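捨てられない服の行き先

衣替えは年に二度あるはずだが、私の家では一度しかない。冬物を出すときに夏物をしまわず、夏物を出すときに冬物をしまわないので、帳簿の上では毎回ちゃんと実施されていることになる。引き出しは八月になると閉まらなくなり、私は中身を上から膝で押さえつけて、翌年の自分に問題を送る。翌年の自分は、いまのところ一度も礼を言ってきたことがない。

今年、ついに引き出しの底板が抜けた。抜けた板の上に積もっていたのは、もっぱらTシャツだった。学生時代の合宿のもの、知らない会社の創立記念のもの、旅先で雨に降られて仕方なく買ったもの。数えると47枚あった。着ているのはそのうち5枚である。残りの42枚は、服というより地層に近い。

Tシャツという衣類は、人生に入ってくる経路が異様に多い。コートは買わなければ増えないし、革靴が景品でついてくることもまずない。ところがTシャツは、走れば配られ、寄付をすれば届き、町内の催しを手伝えば「おひとつどうぞ」と渡される。断る人を見たことがない。断るほどの物ではないからだ。そして断るほどの物でないものは、捨てるほどの物でもない。こうして地層は静かに厚みを増していく。

出ていく経路のほうは、驚くほど細い。まず、部屋着になる。次に、寝間着になる。この二段階の降格人事によって、どんなTシャツも十年は組織に残ることができる。最後に雑巾になるという道もあるが、これには鋏を入れる決断が要る。鋏を持って合宿のTシャツの前に立ってみればわかる。胸に刷られた「全員完走」の文字が、こちらをまっすぐ見てくる。途中でバスに乗った私としては、目を合わせづらい。

底板が抜けた週の終わりに、フリッドステッドという小さな町を訪ねた。この町には、着なくなった服を持ち寄って直したり、別の人に渡したりする集まりがある。名前を「プレザンス」という。古い乾物屋を改装した部屋に長机と足踏みミシンがあり、壁際に棚がずらりと並ぶ。棚には札がついていて、「まだ着られる」「直せば着られる」「着られないが捨てられない」と書いてある。最後の棚だけ、ほかの倍の幅があった。

始めたのはハキム・シナガさんである。シナガさんはもともと洋服の仕立てをしていて、ズボンの裾上げを頼みに来る客が、用もない服まで抱えてくることに気がついた。袋の底から、直すところのない子ども服が出てくる。どこを直すんですかと訊くと、客は少し黙ってから、いや、いいんです、と言ってまた袋に戻す。裾上げの代金だけ払って帰っていく。

「要するに、誰かに見せたかったんですね。見せる場所がないから、裾上げのふりをして持ってくる」

それならふりをしなくていい場所を、というのがプレザンスの始まりだった。参加費は一回1,000円。高いという声も安いという声も同じくらいあるので、据え置いている。茶菓子がつくが、シナガさんの選ぶ茶菓子はどれも口の水分をすべて持っていく種類のもので、こちらについては高いという声しか聞かない。

集まりのやり方は簡単だ。服を机に広げ、手放す前にその服の話をする。長くても短くてもいい。話し終えたら自分で棚を選んで置く。置かずに持ち帰ってもかまわない。私が見ていた午後には、セーターについて延々と語った末に、袖を通してそのまま帰った人がいた。来たときより一枚厚着で帰る集まりである。衣類の削減という観点からは、成績は芳しくない。

机に広げる、というひと手間が案外大事らしい。丸めたまま袋から出した服は、布の塊としてしか扱われない。平らにならされたとたん、身幅や襟ぐりが現れ、その中に入っていた体のことを人は思い出す。ああ、こんなに細かったか、とたいていの人が言う。細かったのは布ではない。
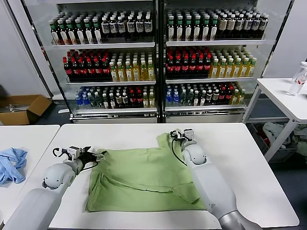
アナイェリ・ロブレスさんに言わせれば、そもそも広げるのがいけない。広げるから情が移るのであって、袋の口を縛ったまま収集所に出せば、翌朝にはもう何が入っていたかも思い出せないのだそうだ。あなたたちのやっていることは片づけに見せかけた同窓会で、同窓会なら同窓会らしく、もう少しましな菓子を出すべきだ、とも言われた。後半については、その場にいた全員がうなずいた。

前半についても、分が悪いのは私たちのほうである。袋の口を縛れる人の家は、実際に片づいている。ロブレスさんの家の引き出しは指一本で開くという。中には服と服のあいだに隙間があり、その隙間を見ると落ち着くのだと聞いて、私は自分の引き出しのことを思った。隙間どころか、いまや底がない。

ただ、そのロブレスさんも、プレザンスにはほぼ毎回来ている。何を持ってくるのかと見ていると、何も持ってこない。他人の広げた服の話を最後まで聞き、縛って出せと言い、菓子に文句をつけて帰る。これはこれで、立派な会員のあり方のように思える。

隣町のペンブリッジには、もっと割り切った仕組みがある。駅前に古着の回収箱が置かれていて、投入口の扉を引いて服を入れ、手を離すと、がたんと閉まる。それきり取り出せない。箱の側面には「お預かりした衣類は有効に活用されます」と書かれている。有効という言葉の頼もしさに、私は合宿のTシャツを一枚持って箱の前まで行った。行ったのだが、扉の重さを確かめただけで引き返した。帰りの電車で、ふた駅ぶんの運賃をかけてTシャツに外の空気を吸わせたことになると気づいた。有効に活用されたのは私のほうかもしれない。

回収箱のよくないところは、あまりに優秀なことだ。迷っている時間を受け取ってくれない。がたん、で話が済む。話が済んでしまっては困る人たちが、乾いた菓子を食べにフリッドステッドへ通ってくる。

では、あの幅の広い棚、「着られないが捨てられない」の服はどうなるのか。シナガさんに訊くと、大半はレインという名の工房に渡るという。細く裂いて、敷物に織り直すのである。工房まで足を延ばしてみると、織り機の脇に裂かれた布が色ごとに巻いてあった。玉になってしまえば、創立記念も合宿も区別がつかない。仕上がった敷物はなかなか厚く、踏むと足の裏に愛想よく沈む。

面白いのは、元の持ち主がこれを買いに来ることだ。自分の服がどこに織り込まれているかは、工房でもわからない。わからないと念を押されたうえで、みな敷物の前にしゃがみこみ、端からめくって探す。そして必ず見つける。あった、これだ、この緑だ、と言う。緑の布を出した人はほかにも大勢いるのだが、工房の人はそれを口にしない。商売としても、礼儀としても、正しい態度だと思う。

家に帰って、底の抜けた引き出しの前に座った。プレザンスの流儀にならい、一枚ずつ床に広げて、声に出して話してみることにした。聞き手は台所の冷蔵庫である。知らない会社の創立記念Tシャツについては、さすがに話すことがないだろうと思っていたら、これをくれた先輩の引っ越しを手伝った日のことが出てきて、洗濯機を階段で二人して抱えたまま動けなくなったところまで、ずいぶん長く話した。冷蔵庫は途中で一度、低くうなった。

雨の日に買ったTシャツには、観光地の名前が派手な字で入っている。買ったときは一刻も早く着替えたい一心で、色も柄も見ていない。着替えて店を出たら雨がやんだ。それだけの話なのだが、店の主人が、やみましたね、と少し申し訳なさそうに言った声まで覚えている。売った側が謝ることではない。この一枚は部屋着の列に戻した。降格どころか、昇進である。

夜中までかかって、棚送りが決まったのは11枚だった。合宿の「全員完走」はさんざん迷い、いったん袋に入れ、出し、また入れた。歯を磨きながらもう一度出した。翌朝は収集の日だったので、ロブレスさんの教えに従って口を縛ればよかったのだが、紐が見つからなかった。紐はたぶん、引き出しの底にある。

次の集まりには、その11枚を持っていく。茶菓子は各自持参にしてはどうかという提案も、匿名で出すつもりでいる。引き出しの底板は、寸法を測って材木店に注文した。店の人に、前より厚いのにしておきますかと訊かれ、お願いしますと答えた。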